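Subject: Re: [refinish] Stripping the drop-leaf table with the citrus gel
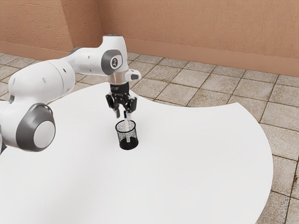
White arm, black mesh cup (render)

Hi all,

Replying to the long message from this morning, and I've left most of it in because I want to take it a piece at a time.

> I'm converted. I put the Skekar citrus gel on my mother-in-law's
> drop-leaf table, covered it with plastic, went and had lunch, and
> every bit of the old finish wiped off with a rag. No sanding at all.
> The can says it works on shellac, lacquer, varnish and paint. I'm
> never touching the nasty stuff again.

Glad the table came out well. But I'd like to know what was on it before we all run out and buy a can. If it was shellac, you could have wiped it off with denatured alcohol and a handful of steel wool for a fraction of the money. Did you do an alcohol test in a hidden spot first? The underside of a leaf is good for that. Dab, wait, see if it goes sticky. If it does, it's shellac, and then all the gel has proved is that shellac comes off, which we knew.

I used the same gel on a pair of kitchen chairs in March. One had old varnish under white paint and the other had plain paint. On the painted one I got one layer up and the rest sat there looking at me. I gave it a second coat overnight under plastic. That got me down to the varnish in most places, and the spindles still had to be scraped by hand with a bit of broken glass and a lot of bad language. So "works on" is doing some heavy lifting on that label. It works on varnish the way a garden hose works on a driveway.

> You also don't need to rinse. The can says the residue evaporates
> and you can go straight to stain.

This is the part that worries me most. Mine did not evaporate. I left the seat of the first chair for 5 days in a dry garage and it still felt a little greasy when I ran a thumb across it. Stain went on blotchy right where the gel had been thickest. I ended up washing the whole thing down with mineral spirits, letting it sit, washing it again and starting over. Please wipe your table down before you stain it, even if it looks fine. Drop leaves are bad for this along the rule joint, where the goop gets into the profile and stays there. Check the hinge mortises too.

> Has anyone tried the Ekinci hardwax oil over it? The store in
> Padilbridge says one coat is all you need and it's tougher than
> poly. I'm thinking of that for the top.

I've tried it, on a desk. One coat is all you need if you don't put anything on the desk. Coffee went through it the first week. I put on a second coat, against the instructions, and it got better, and I'd call it decent now. Tougher than poly, no. Easier to patch than poly, yes, and that might matter more to you on a table people eat at. You can rub a little more oil on a dull spot and it blends. Try that with polyurethane and you get a shiny island.

I'd also be careful about who is telling you this. The Padilbridge store is where I bought mine, and the fellow at the counter told me the same thing in the same words, and he had a stack of the brochures next to the register. Ask him which finish is on the counter.

> My other question is about the Rallel sander. It's on sale and the
> ad says it pays for itself in three pieces of furniture. Thoughts?

My thought is that I'd like to see the furniture. I looked up the big Rallel, the one with the cabinet and the dust hookup, and it was 2495 before tax. If you're making that back in three pieces, you're selling in a different town than I am. The last dresser I finished sat in the consignment place for 7 weeks, and by the time they took their cut I'd made less than I would have mowing lawns.

If you mean the little handheld one, fine, it's a sander. The pad is flat, the switch works. The hook and loop on mine started letting go of the discs when it got hot, so don't lean on it. And whatever you buy, don't take it near that table if the top is veneer. A lot of drop-leafs from that period are solid, but plenty aren't, and you can't tell from the face. Look at the end grain on the edge of the leaf. If the lines on top carry over the edge and down, you've got solid wood. If they stop dead, put the sander away and use a card scraper.

One more thing, about the claim that the citrus stuff is safe because it smells like oranges. Lots of things smell like oranges. I got a headache from it with the garage door half down, and it took the skin off two fingers through a cheap glove — the thin kind you get in a box. Wear the heavy ones and open a window. Rags soaked with the oil finish need to be laid out flat outside to dry, or put in a can of water with a lid. Please don't wad them up in the trash.

I'm not trying to rain on anybody. I'd love for there to be a gel that takes off everything in 30 minutes over lunch. I've bought four of them over the years hoping so. If somebody has stripped real oil paint, more than one layer, with the Skekar and no scraping, post what you did and how long you left it, and I'll go try it on the second chair, which is still sitting out there half white.

And do tell us how the alcohol test comes out. There's bound to be old finish left somewhere inside the leg joints.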